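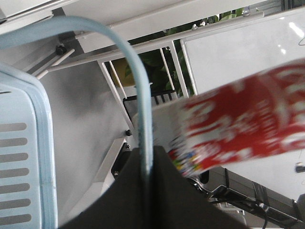

A Clarex picking arm with a red-and-white package beside its gripper and a light-blue crate to the left.

CLAREX PAUSES PICKING ARMS AFTER DROPPED PACKAGES, OFFERS FREE CABLE CHECK

PRESIMBERG, Apr 24, 2020 — I'm Iolo Gough, I run the service desk at Clarex, and I asked to write this one myself because I'm the person who's been picking up the phone.

We've asked every site using our Nicholas picking arm to switch it off until we've been out to look at it. The trouble is the cable that runs down to the gripper. On some arms it was clipped too tight at our end, and after enough reaching and turning it can lose contact for a moment. When that happens the fingers let go, sometimes while the arm is still swinging at full speed, and whatever it was holding goes flying!

We first heard about it from Salusgate, who run the arms on their snack and grocery shelves. Their shift lead, Waqas Soomro, sent me a log of 1,709 picks with 25 drops in it (we'd expect one or two, tops). One package landed outside the guard rail, in a walkway. No one was hurt, but a walkway is a walkway, and I didn't like it one bit.

"I'd rather pick by hand for a few weeks than have my crew ducking," Waqas told me, and I can't argue with that.

So we're fitting a longer cable with a looser clip, plus a software change that stops the arm dead if the gripper signal drops out. More than 300 arms are on the list. The visit is free, parts and labor included, and we're starting with sites where people walk close to the arm. We hope to be through all of them by October.

Please don't try to re-clip the cable yourselves — I know it looks easy, and a couple of you have already asked me — but the tension has to be set with the arm powered down and locked.

To book a visit, call the Clarex service desk in Presimberg and have your arm's serial number handy. If you've had a drop you never reported, even a small one, tell us about that too.

Media contact: Iolo Gough, Clarex service desk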